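Teil 3: Entkalken und Wasserhärte einstellen

So, die Cesura steht, der Tank ist drin und der erste Espresso ist hoffentlich schon getrunken. In Teil 2 ging es ums Mahlwerk, jetzt kommt das Thema, um das ich mich selbst viel zu lange gedrückt habe: Kalk. Ich wohne in Belberg, und unser Leitungswasser hat 19 Grad deutscher Härte. Wer hier einen Wasserkocher besitzt, weiß, was das heißt.

Ich beschreibe alles für die Cesura mit dem Dimon-Filter im Tank. Ohne Filter geht es genauso, dann lasst ihr die Schritte mit der Patrone einfach weg.

3.1 Wasserhärte eingeben

Die Maschine misst die Härte nicht selbst. Sie rechnet nur mit dem Wert, den ihr eingebt, und zählt dann mit, wie viel Wasser durchgelaufen ist. Ab Werk steht sie auf Stufe 2, und damit meldet sie sich bei mir viel zu spät.

1. Teststreifen eine Sekunde ins Leitungswasser tauchen, abschütteln und eine Minute warten. Den Streifen bitte nicht unter den laufenden Hahn halten!
2. Maschine ausschalten und die Dampftaste gedrückt halten.
3. Bei gedrückter Dampftaste wieder einschalten. Nach ein paar Sekunden blinkt die Tropfenanzeige.
4. Mit der Tassentaste die Stufe wählen. Einmal Blinken ist weich, viermal Blinken ist sehr hart. (Ich stehe auf vier, leider.)
5. Dampftaste loslassen und warten, bis die Anzeige dauerhaft leuchtet.

Hinweis: Wenn ihr zu lange überlegt, springt die Maschine zurück und behält den alten Wert. Dann fangt ihr wieder bei Schritt 2 an. Ist mir beim ersten Mal gleich zweimal passiert.

Hinweis: Mit der Filterpatrone stellt ihr eine Stufe niedriger ein als gemessen. In der Originalanleitung steht das ganz hinten bei den Ersatzteilen, warum auch immer.

3.2 Das braucht ihr zum Entkalken

– Flüssigentkalker auf Basis von Milchsäure oder Amidosulfonsäure
– ein Gefäß, in das mindestens ein Liter passt
– ein feuchtes Tuch
– 40 Minuten Zeit, in denen keiner im Haus Kaffee will

Achtung: Keinen Essig nehmen, auch wenn Oma das immer so gemacht hat. Er greift die Dichtungen an, und der Geruch hängt noch tagelang in der Maschine. Und Zitronensäure ist in der Wärme heikel, die kann im Boiler ausflocken und dann habt ihr ein ganz anderes Problem.

3.3 Das Programm starten

1. Maschine abkühlen lassen, am besten macht ihr das Ganze abends.
2. Filterpatrone aus dem Tank ziehen und in ein Glas mit frischem Wasser stellen. Wirklich, nicht vergessen! Eine Patrone, die den Entkalker abbekommen hat, ist hinüber.
3. Den Siebträger abnehmen und die Tropfschale leeren.
4. Entkalker bis zur unteren Markierung in den Tank geben, dann mit lauwarmem Wasser bis zur oberen auffüllen.
5. Das Gefäß so hinstellen, dass Brühkopf und Dampflanze beide hineinlaufen.
6. Tassentaste und Dampftaste zusammen drücken, bis beide blinken.

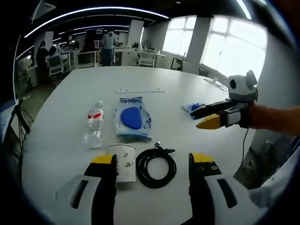

Ab hier arbeitet die Maschine in Schüben. Sie pumpt kurz, macht dann eine ziemlich lange Pause und pumpt wieder. Beim ersten Mal dachte ich, sie wäre hängen geblieben, und habe den Stecker gezogen – bitte nicht nachmachen, danach musste ich alles von vorn durchspülen. In den Pausen wirkt der Entkalker im Boiler ein, das gehört so.

7. Wenn die Tropfenanzeige rot leuchtet, ist der Tank leer. Gefäß ausleeren, Tank gründlich ausspülen und mit klarem Wasser füllen.
8. Tassentaste drücken, der Spülgang beginnt.
9. Den Spülgang mit einem zweiten Tank frischem Wasser wiederholen. Die Maschine verlangt das nicht, ich mache es trotzdem immer.
10. Patrone wieder einsetzen und eine halbe Tasse Heißwasser durch die Dampflanze laufen lassen.

Achtung: Spritzer auf Marmor oder anderem Naturstein sofort abwischen. Die Säure hinterlässt matte Flecken, und die gehen nicht mehr weg.

3.4 Wenn etwas hakt

Die Maschine pumpt, aber es kommt nichts: Meistens sitzt Luft in der Leitung. Tank herausnehmen, kräftig wieder eindrücken und das Dampfrad kurz öffnen.

Fehler 16 im Display: Der Tank wurde während des Programms zu lange abgenommen. Einmal aus- und wieder einschalten, dann geht es beim Spülgang weiter.

Der Kaffee schmeckt hinterher säuerlich: Noch einen Tank durchspülen und den ersten Bezug wegkippen. Wird es davon nicht besser, liegt es vermutlich am Mahlgrad, dazu steht alles in Teil 2.

Die Anzeige leuchtet trotz Entkalken weiter: Dann wurde der Spülgang nicht bis zum Ende durchgeführt. Tank bis ganz oben füllen und Schritt 8 wiederholen.

In Teil 4 nehmen wir uns den Brühkopf vor. Besorgt euch dafür schon mal ein Blindsieb und eine kleine Bürste mit festen Borsten.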